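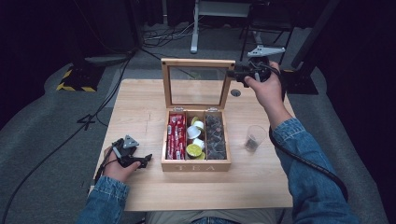 An open wooden tea box with three compartments and a glass-paneled lid.

Tea box

A tea box (also called a tea chest, tea caddy box or, in some hotels, a tea presenter) is a lidded container with divided compartments, used for storing single servings of tea and for offering them to guests. It is a close cousin of the older tea caddy, which held loose leaves and very often had a lock on it, tea having once been costly enough to be worth stealing. The modern box came along with the individually wrapped tea bag, and it has settled comfortably into kitchens, break rooms, guest houses and waiting rooms, where it saves everybody the trouble of digging through half a dozen cardboard cartons before the kettle has boiled.

Construction

Most tea boxes are made of wood, although bamboo, metal and clear plastic ones are easy to find too. The lid is usually joined to the back edge by a pair of small metal hinges, and on many boxes it is a wooden frame around a pane of glass, so that a visitor can see what is on offer without opening anything. Better lids will stand upright by themselves when opened, and anyone who has tried to pick out a tea bag one-handed while holding a cup in the other will know what a kindness this is.

The front may be left plain, or it may be carved, stenciled or engraved. By far the most common inscription is the single word "TEA" in capital letters – plain enough, but a real help on a crowded counter where the sugar and the cookies may be living in boxes of their own.

Compartments

The number of compartments varies a good deal. Small boxes have 2, family boxes often have 8, and the large display boxes made for hotels may have more. A box with three side-by-side sections is a pleasant middle size, big enough for some variety and small enough to keep on a desk or side table. In some boxes the dividers lift out, which makes cleaning easier and lets the owner make room for an awkward shape.

The Golletdale pattern, named for the town where it was first sold by the household goods maker Stestgate, has fixed dividers and measures 38 centimeters along the front. It is rather long for a narrow shelf, and people who own one tend to give it a permanent place on the table.

Filling and arrangement

Flat sachets are generally stood on end in a row, much like cards in an index drawer, with the printed side facing the front. Packed tightly they stay upright nicely, and a red or green row of them looks very cheerful under glass. A row that is too tight, though, can tear a wrapper when the first one is pulled out.

Pyramid-shaped bags don't stack neatly, but they nestle together well enough if they are simply packed in close. Unwrapped ones lose their scent sooner than sachets do and are best put out in small amounts. Many households also use a section for things that aren't tea bags at all, such as small round capsules, which will tilt and roll over one another however carefully they are put in. Pisharody's household handbook suggests giving capsules the middle section, with the tidier rows on either side.

Care

Crumbs and tea dust gather in the corners and can be brushed out with a dry pastry brush. The wood should be wiped with a barely damp cloth, never soaked, and left open until fully dry. Glass panes may be cleaned in the ordinary way, with the cleaner put on the cloth so that it doesn't run into the frame. Strongly scented teas – peppermint and smoky blacks above all – will share their smell with their neighbors, and are happiest in a sealed wrapper.

Last updated: 27 January 2023
Shares: 8 | Comments: 2
Contact | © Sandix Household Encyclopedia | Back to top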